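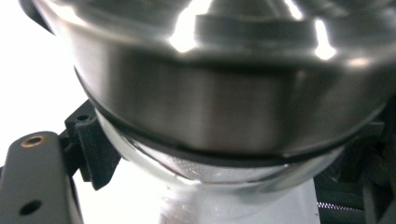 Figure 1. Hand-held gripper at a glass container with a stainless-steel lid.

Unit 6: Costing a data collection station
Tutor: Remedios Lumanlan

Bring the blank budget sheet on Thursday. You will fill it in for your own group's task, and it counts towards the planning mark.

6.1 Start from the task

Students tend to open a supplier's page first and look for a gripper they like. Write the task down before you do that. For the exercise the task is "take hold of a lidded glass container, move it, set it down". Three things follow from it.

Opening width. Measure the widest part of anything the fingers must go round. On many jars this is the lid. A gripper that closes well on small parts is no use if it will not open far enough, and wider fingers usually have to be ordered separately.

Finger surface. Glass and polished metal are both slippery against bare hard fingers. Allow for pads, and for replacing them. Pads go under consumables, not equipment.

Camera. Polished steel throws back strong white highlights, as on the lid in Figure 1, and clear glass is hard to tell from a pale background. If your objects are shiny or transparent, put a line in for diffused lighting or a different work surface. Both cost less than a better camera and should be tried first.

6.2 The worked budget

The department's ceiling for one station is £1,285, delivered. We compared quotes from Wuller and Steltell for the gripper and camera together. Wuller was cheaper on the first page and dearer by the last, as the mounting bracket and cable were priced as extras. The difference once everything was added came to £81 in Steltell's favour.

Spare fingers were quoted at £166 a set. Groups often cut this line to get under the ceiling. Leave it in. A broken finger in October with no spare means waiting on delivery while the room booking runs out.

Lead time goes in its own column. Midtbø quotes in working days and Sindholm in calendar weeks, so convert both before you compare them.

6.3 The work surface
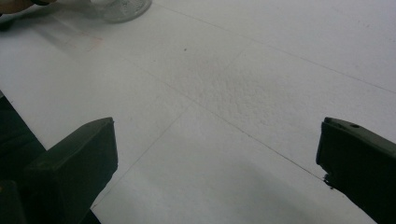
Figure 2. White work surface between the gripper fingers, with clear glass at the far side.

The table is the item most often missing from student budgets. Look at the thin seam lines in Figure 2. Seams matter for two reasons. A raised join can catch the foot of a glass, and a visible line gives the camera a landmark which will not be there on another table. If you plan to use more than one station, buy the same surface for all of them, or decide now that you want them to differ and say so in the plan.

White surfaces show specks and marks. Add cleaning cloths to consumables and ten minutes to each session – the time is a cost too, if you are paying an operator.

6.4 For your own sheet

Give each line a supplier, a price with delivery, a lead time and the name of the person who will order it.
Mark every price as quoted or estimated. Estimated prices need a note saying where the figure came from.
Get at least two quotes for the gripper.
Show spares and consumables separately.
Do not include a laptop. The lab ones can be booked at the front desk until 4 p.m.

Sheets without lead times will be handed back unmarked.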